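Home | Issues | Authors | Subscribe
Print this article | E-mail this article
Filed under: Housing and Home Life

4. What people told us about their hallways

We had expected our talks with households in Grestow to dwell on kitchens, and it was a pleasant surprise (to me, at least) how often the conversation wandered back out to the hall. Of the 208 people who answered our letter, many wrote far more than we had asked for, and one kind soul sent 12 pages. They wrote of coats, prams and wet dogs, and of the cold that comes up through old tiles in October. Naylor's earlier study of Bellamy treats the hall as a place one simply passes through, and I am fond of that study, but our letters suggest people linger there a good deal longer than he allows, chatting on the bottom stair or putting off going out.

Tiles came up again and again. Older residents liked a worn floor and were sorry to see it covered, while newer ones fretted about the cleaning. The pattern mentioned most warmly was the octagon with a small dark diamond at the corners, which can be carried up the wall as well (Figure 3).

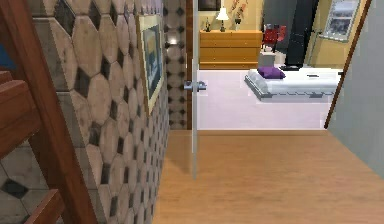
Figure 3. Octagonal tiles with dark diamond insets, beside a wooden staircase.

Several letters spoke of tracing the diamonds with a finger as a child while waiting for someone to find their shoes. We return to these memories in Section 5.

Print | E-mail | Back to top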